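Budget for the Table, Then for the Arms

Every November I get asked to look over equipment requests from small labs and training shops, and every November the robot line is the one people have worked hardest on. They have three quotes. They have compared reach and payload. Then I ask what the arms are going to work on, and the answer is a line near the bottom that says "misc. supplies."

I think that line should be written first.

Look at a bench set up for kitchen tasks. Two arms take up the back edge. Everything in front of them had to be picked by a person, bought, and put somewhere the grippers can get to it: a toaster oven, a dish rack, a mug tree, plates, a basket of corn. None of it costs much. All of it decides what the arms can do in a day. 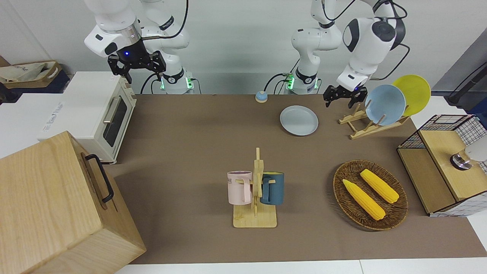
What the small stuff costs

At Wakcombe we put 400 dollars in the first plan for household objects and it was gone before we had spares. Huiling Du, who did our purchasing that year, kept the receipts in a folder, and there were 41 of them. The plates and mugs were cheap. The time spent choosing them was expensive. A plate that is fine for a person may have a rim too thick or too slick for a two-finger gripper, and you don't find that out from a catalog page.

My advice is to buy two or three kinds of each thing before you buy eight of one kind. Keep the ones that work and write down where they came from. Stores change their stock, and a rack you bought in the spring may be gone when a peg snaps in the fall.

A plate flat on the table is a good test. The gripper has to come down at the rim and get a hold on something thin, close to a hard surface. If your requests only show plates standing in a rack, you have budgeted for the easy half of the job.
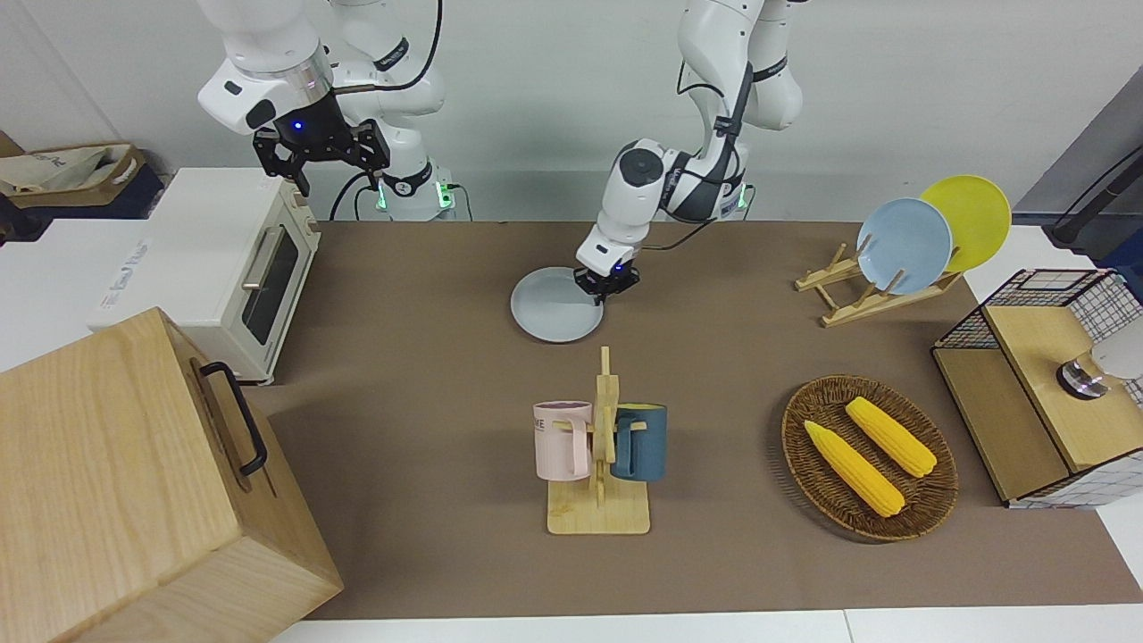

Pay for space and for cables

The second thing I see left out is room. Lucian Costache drew up the Grajales bench with a table that matched the reach figures on the data sheet. On paper it was correct. Once the oven and the rack were on it, the arms had to work over and past them all day, and a third of the table was no use to anybody. He ended up asking for a bigger top, which meant moving the mounts, which meant another week.

Draw the table with the objects on it. Draw it again with both arms bent over the objects. Include the cables, which need slack, and the slack has to go somewhere. I would put money aside for clamps, straps and longer leads in the first request. Ours came to 777 dollars over the first year, and I had planned for nothing.

Dima Haddadin disagrees with me on part of this. He says you should buy the arms early because delivery is slow, and fill the table while you wait. That's fair if your supplier is slow. But I have seen the waiting time go by with no table work done at all, and then the arms show up and sit in crates.

Check the view from the work

Last, look at the setup from overhead before you sign off on it. From the side, a bench can seem to have plenty of open surface. From above you see how much of it is taken by the oven, the rack, the basket and the arms themselves. If you plan to record the work, that is also when you learn what an arm will block.
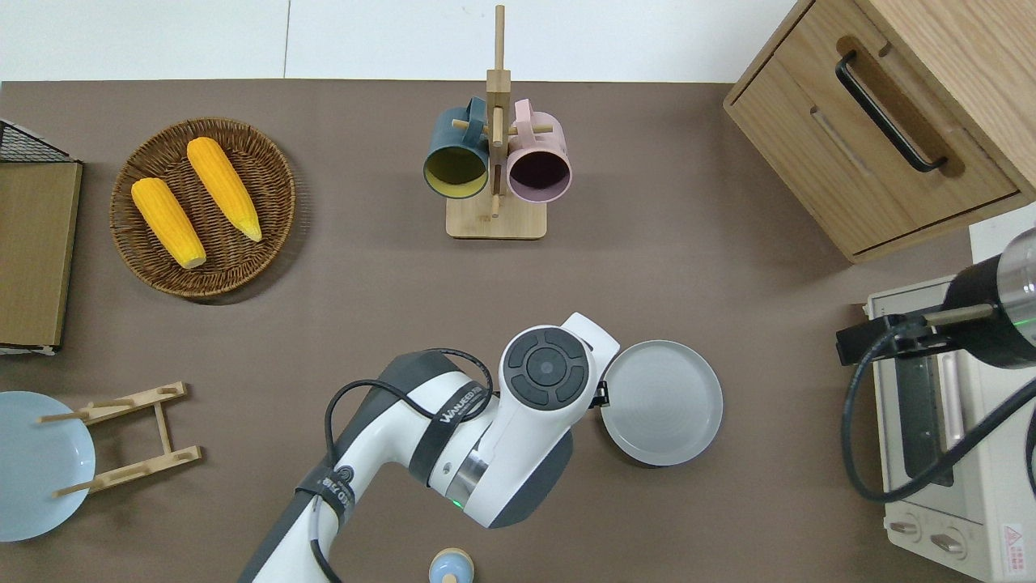 A gray plate held by the rim, with the mug tree and corn basket beyond the arm.

I don't have a fixed ratio to offer. For a first bench I would want to see the objects, table, mounts and cabling listed one by one, with a price next to each, before I read anything about the arms. If the total is too high, drop to one arm for the first year and keep the table as planned.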